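Suche im Profil: Beiträge durchsuchen … Suchen

1/
Kurzer Faden zum Auswärtsspiel in Marncombe, weil mehrere gefragt haben. Gurgate hat 3:2 nach Verlängerung gewonnen. Wer das Ergebnis nicht wissen wollte, hat jetzt Pech gehabt.

2/
Erstes Drittel war zäh. Gurgate kam schlecht aus der eigenen Zone, viele lange Pässe, dreimal unerlaubter Weitschuss in den ersten Minuten. Marncombe ging im Powerplay in Führung, Schuss von der blauen Linie, abgefälscht. Dem Torwart kann man da nichts vorwerfen.

3/
Im zweiten Drittel hat der Trainer die Reihen umgestellt. Die Nummer 14 rückte von der vierten in die zweite Reihe und hat sofort mehr Druck gemacht. Der Ausgleich fiel nach einem gewonnenen Bully rechts, zwei Pässe, Direktabnahme.

4/
Das 2:1 für Marncombe war ein Geschenk. Wechselfehler, zwei gegen eins, fertig. Das ist in dieser Saison schon öfter passiert und muss vor den Playoffs weg.

5/
Zum Unterzahlspiel: deutlich besser als im Februar. Die Box steht enger, der Schuss von außen wird zugelassen, der Querpass nicht. In Marncombe gab es nach dem frühen Gegentor keines mehr in Unterzahl. 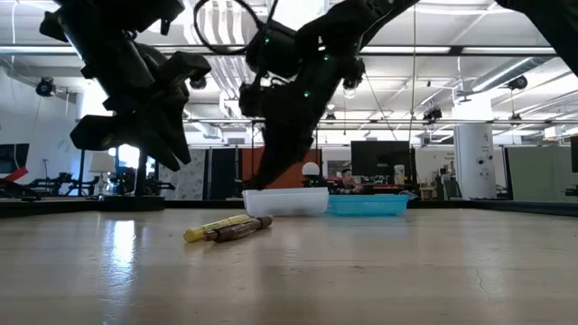 6/ Letztes Drittel und Verlängerung

Der Ausgleich zum 2:2 kam kurz vor Schluss mit sechs Feldspielern. Gewühl vor dem Tor, der Schiedsrichter hat lange auf das Video geschaut, dann gegeben. Ich saß auf der Gegenseite und konnte es nicht beurteilen.

7/
In der Verlängerung hatte Marncombe die erste gute Chance, Latte. Im Gegenzug läuft Gurgate drei gegen zwei und macht ihn rein. Fairerweise: ein Unentschieden nach 60 Minuten war das richtige Ergebnis, danach war es Glück.

8/
Zuschauer: 1.000 laut Durchsage, davon bis zu 400 aus Gurgate. Für ein Auswärtsspiel dieser Entfernung ist das viel. Der Gästeblock hat nur einen Eingang, deshalb haben einige den Anfang verpasst. Bitte beim nächsten Mal früher da sein.

9/
Tabelle: Durkero bleibt vorn, Gurgate ist jetzt Dritter, Mazurek direkt dahinter. Mazurek hat noch ein Nachholspiel. Platz drei ist also nicht sicher, auch wenn manche das gestern im Bus schon gefeiert haben.

10/
Verletzungen: Der zweite Torwart fehlt weiter mit der Leiste. Ein Verteidiger ist im letzten Drittel nach einem Check an der Bande in die Kabine gegangen und nicht zurückgekommen. Vom Verein gibt es dazu noch keine Meldung.

11/
Nächstes Spiel zu Hause gegen Durkero am 09.04.2023. Stehplätze gibt es noch, Sitzplätze auf der Geraden sind weg. Karten aus dem verlegten Spiel gelten nicht, die müssen an der Kasse umgetauscht werden.

12/
Meine Reihen für Durkero würde ich so lassen wie im letzten Drittel. Im Tor auch keine Änderung. Wer mitfahren will zum Rückspiel: Der Bus nach Durkero ist noch nicht bestellt, ich schreibe hier, sobald die Liste offen ist.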